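Section 4. Sorting and Folding on the Bed

Applies to the Warum wardrobe insert and the Florent drawer dividers. Revised July 8, 2021 by Angeliki Rallis.

Most folding guides assume you own a long clean table. The one Puvisitz used to pack with its inserts assumed you owned two. This section assumes a bed, a pile of clothes on it, and a person who would like to be done before dinner.

Before you start

You need the bed, the clothes, and the insert already mounted (Section 3). You do not need the plastic folding board sold alongside the Florent dividers. I tried it on 60 garments. The folds came out the same as the ones I did without it, and it took longer.

Note: The old leaflet promised that a full wardrobe could be sorted in 13 minutes. I have never managed it and I doubt the person who wrote it did either. Set aside an evening if you have more than 200 pieces.

4.1 Clearing the surface

1. Make the bed first. Pull the bedspread flat and tuck the sides. A wrinkle under the garment becomes a wrinkle in the fold.

2. Put all the clothes at one side of the bed and keep the other side clear for folding. Do not spread the pile out to "see what you have." You will lose your folding space and gain nothing.

3. Check the edge. Anything slippery goes in the middle of the pile, well back from the drop.

CAUTION: Do not fold on a bed with an electric blanket switched on.

4.2 Folding a striped top

Start with stripes. Horizontal stripes give you a ruler for free — if the bands on the top layer run parallel to the bands underneath, the fold is straight. If they don't, it isn't, and no amount of patting will fix it.

1. Lay the top face down with the neck away from you. Smooth it from the center outward.

2. Fold one side in toward the center, sleeve included. Lay the sleeve back down along the fold so it doesn't stick out.

3. Repeat on the other side. You should have a long strip of even width.

4. Take hold of the hem at both corners. Lift it toward the neck and stop a little short of the collar.

5. Fold in half again, or in thirds if the drawer is shallow. The Florent dividers stand low, so thirds usually work better.

6. Look at the corners. Pull out any that have rolled under.

Note: Some guides tell you to stand the finished fold on its edge as a test. Thin jersey falls over however well you fold it. Skip the test.

Striped tops on the blue bedspread, with other clothes still to put away:

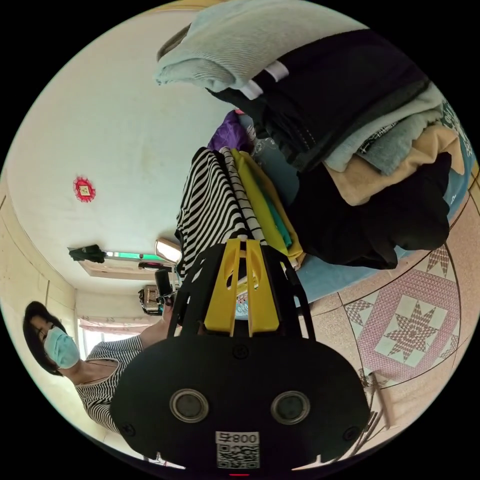
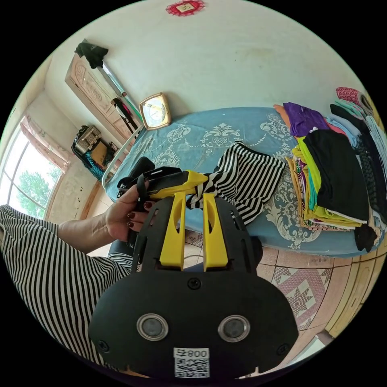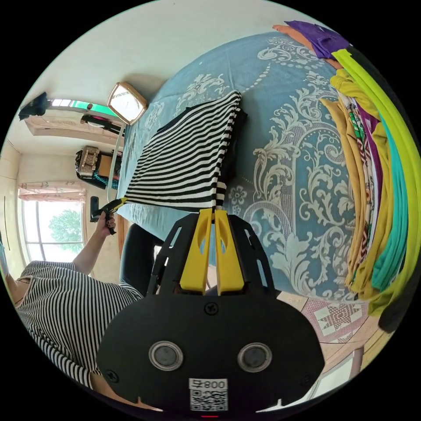 4.3 Stacking

1. Stack by weight, heavy knits at the bottom. Sorting by color looks good in a catalog, and it lasts until the first time you want the gray sweater from under everything else.

2. Turn every fold the same way, with the rounded edge toward you. You can then pull one piece out without opening the one above it.

3. Keep each stack to the height of the shelf opening less the width of your hand. The Warum insert is supposed to take more. It does, and then you can't get anything out.

4. Carry one stack at a time, with one hand flat underneath.

CAUTION: Do not hang bags from the top corner of an open wardrobe door. The hinges supplied with the insert were not made for a sideways load, whatever the box says.

4.4 Knits, black garments and leftovers

Ribbed sweaters should not go on hangers. The shoulders stretch, and the "knit-safe" hanger from Baert only moved the bump a little further down the sleeve. Fold them loosely and leave them on the bottom shelf.

Black clothes all look alike once folded. Put the care label on the outside edge of each one, or accept that you will be unfolding them to find out which is which. I have tried colored clips. They fell off.

Whatever is left on the bed at this point is usually single socks, belts, and things you meant to mend. Put them in one bag and date it. If the bag is still closed in September, I would question whether you need what's in it — but that is up to you, and the insert will fit either way.

4.5 If the drawer won't close

1. Take out the top row and try again.

2. Check that no sleeve has slipped behind the divider.

3. Make sure the divider feet are pushed fully into the slots. There are 3 on each side, and the back one tends to ride up.

4. If it still catches, remove the drawer and go back to Section 3, step 6. Do not sand the runners.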